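Thursday, July 13, 2023

**Trullia toy library reopens on Nonis Street with longer hours and a lot more shelves**

After a spring of packing, painting and a fair amount of waiting on permits, the Trullia toy library opened its doors again this week in its new home at the corner of Nonis Street, in what older neighbors will remember as the Durnelis shoe store. Families were lined up along the sidewalk well before the ten o'clock opening on the first morning, many of them pushing strollers and a good number of them carrying bags of puzzles and wooden trains that had been out on loan since the old place closed.

For anyone who hasn't used it before, the toy library works very much like the book kind. A household pays $20 for the year, picks up a card at the front desk, and can take home up to four toys at a time for three weeks. Pretend-play sets have always been the hardest to keep on the shelves, especially the little kitchens, doctor kits and workbenches with their toy tools, and there is usually a waiting list for those by the time school lets out. The staff have bought extra sets this year with that in mind, and they ask only that parents have a quick look under the couch before bringing anything back.
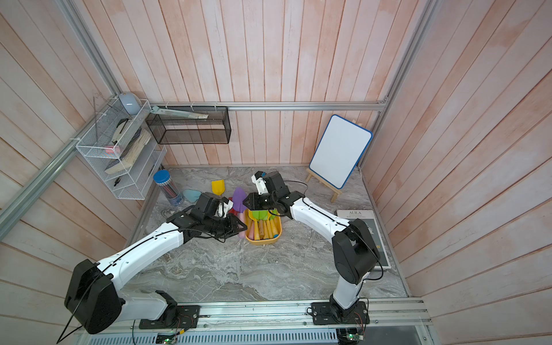
The new space is a good deal bigger than the two rooms above the Mohmand bakery where the library spent its first years, and getting up there with a toddler on one hip and a dollhouse on the other was never anyone's favorite part of the visit. Everything is on the ground floor now. There is a ramp at the side entrance, a proper place to leave strollers, and a carpeted corner where children can try things out before deciding what to borrow (deciding can take a while, as any parent will tell you, and there are comfortable chairs for the grown-ups).

The collection stands at 800 toys and games, up from 349 when the library first opened. Much of the growth has come from families whose children have grown out of things, and the rest was bought with money from last fall's rummage sale and a small town grant. Donations are welcome again starting next week, though the library asks people to hold off on stuffed animals and anything that needs a battery they can't find.

Hours have been stretched as well. The library will be open four days a week instead of two, with one late evening until seven for parents who work during the day – something members had been requesting for a very long time. A free story and play hour will run every Saturday morning through the summer. It has room for 30 children, and places can be saved at the desk or over the phone.

Late fees from before the move have been forgiven, so anyone still holding on to a marble run or a floor puzzle from the Mohmand days is warmly encouraged to bring it home. Toys can be left in the blue bin by the side entrance when the library is closed. Membership forms are available at the front desk and at the Trullia town hall.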